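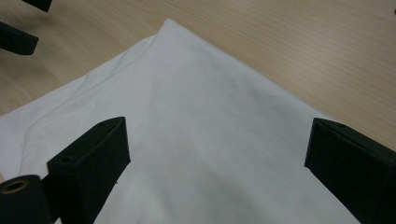
One member objected that the Plimlow map should not go out for printing until the two missing streets had been checked against the old tax rolls. Agreed. The map is held over to the next meeting.

Minutes of the February meeting were accepted with one fix: the Beddoe Mill letters number 57, not 26.

Printing. Murkex quoted for the spring booklet at 16 pages. Tusolent has not replied. The group will wait until the end of the month and then go with Murkex.

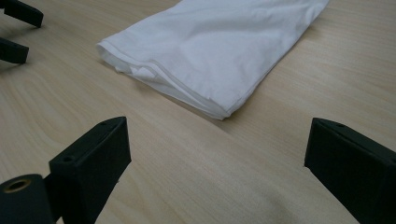
Can the booklet include the ferry timetable? There is room for it on the inside back cover if the index is cut to one column.

The index will be cut. Captions are still needed for 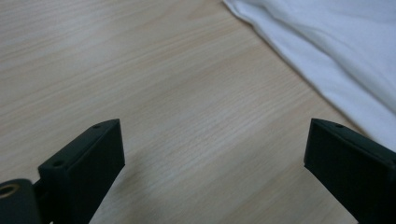

the mill fire and the school opening, and both are due before the text is set.

Scanning. Five boxes of letters remain.
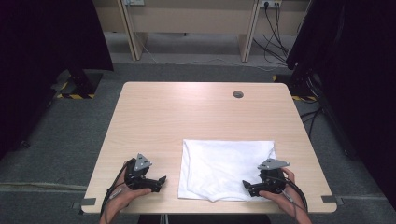 Scanning sessions will start at 6:30 p.m. and go box by box, beginning with the ferry accounts. File names follow the list agreed last year. The square table with the light wood-grain top has a capped cable hole near its far edge, and the scanner cord is to go through there and not across the carpet.

Meeting closed at 8:10 p.m.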